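Borkwood Two-Finger Gripper Kit (pair), reviewed after a winter of use

Rating: 4 out of 5

I bought the pair at the end of January for the two-arm setup at Bustbridge, the shared workshop where I keep a bench. The price was $789 for both grippers, with the wrist camera mounts and cables included. Shipping took longer than the site said, but everything was in the box and nothing was bent.

Our arms are older Pekov units. Borkwood lists them as compatible, and they are, with the adapter plate. The plate is a separate item on the order page and easy to miss. I missed it, paid for a second shipment and lost a week.

Assembly

The manual is 11 pages and mostly drawings. Pao-chu Tai and I put the first gripper together on a Wednesday evening in a little under four hours. The second took us half that. The finger rails come pre-greased and the screws are bagged by step. The weak spot is the drawing for the cable exit, which shows the strain relief flipped. If you follow it, the cable rubs the housing every time the wrist turns past halfway. Put the flat side toward the fingers and leave more slack than you think you need.
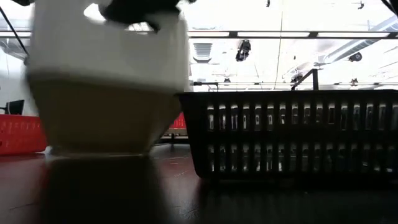 Grip strength is set in software on a scale that runs to 100. For thin plastic we settled on 22. At the factory setting the fingers squeezed light cups out of shape before the controller decided it had hold of anything. Going lower than 22 works while the arm is moving slowly, but a fast lift lets the cup slide. There is a "soft" preset that I would skip, as it changes the closing speed along with the force and makes it hard to tell which one helped.

The fingers open wide enough for the rim of anything we sort, and for small baskets picked up by one side. They do not open wide enough to go around a storage bin, so for those you grab the rim or a handle cutout and live with the tilt.

Mounting over a bench

We hang our arms over the table for some jobs and mount them on either side for others. The kit doesn't care which way is down, but you have to tell it. There is a gravity setting three menus deep, and until you change it the fingers drift slightly when idle. Chia-hao Chou found that one after I had spent most of an evening checking belts.
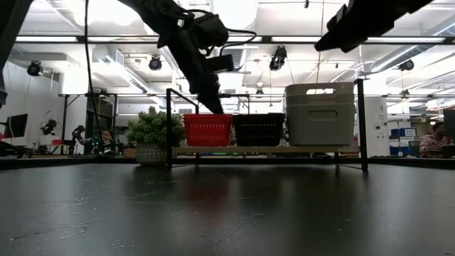 Cable length was fine for both layouts. The connectors lock with a quarter turn and have not come loose. I would still tie the cable to the arm at two points, one near the elbow, because a hanging loop will find the corner of a basket sooner or later.

What we use it for

The project is sorting small containers and putting things into them, which sounds dull and is a fair test of a gripper. Baskets with slotted sides are the hard case. The fingertips have angular notches, and a notch can hook a slot on the way out. We cut that down a lot by backing off straight before lifting. Smooth bins are easier, though a bin lying on its side needs both arms, one to steady and one to turn. 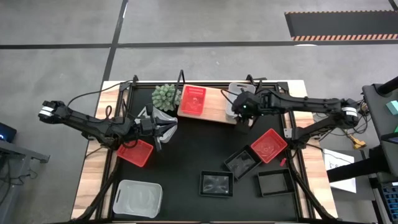 Over one stretch I kept a log of 296 picks. The failures were mostly ours - bad approach angles, or two arms told to be in the same place. The ones I blame on the hardware were slips on slick rims, and a pair of Lo rubber pads stuck to the fingertips took care of most of those. Borkwood ought to put pads in the box at this price.

The wrist camera

The mount holds the camera close behind the fingers, so you get a clear look at the gap between them and at whatever sits just past the tips. The housing takes up the bottom of the picture whatever you do. I tried a spacer to raise the camera and went back to the stock mount, as the spacer let it wobble. 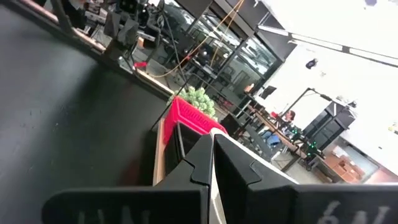

Wrist camera view with the stock mount, red basket just past the fingertips.

Bright ceiling lights can throw the exposure off when the wrist tips up. Locking it in the camera settings fixes that.

Noise is low. The motors get warm after an hour of steady work but have never cut out. One fingertip screw backed out in the second month, and a drop of thread locker has held it since.

Good: solid rails, quiet, fast to build the second time, sensible connectors.

Bad: adapter plate sold separately, one wrong drawing in the manual, no pads, gravity setting buried.

I would buy the pair again. If you only have one arm, the single kit uses the same parts and the same manual, so most of this applies. Order the plate with it.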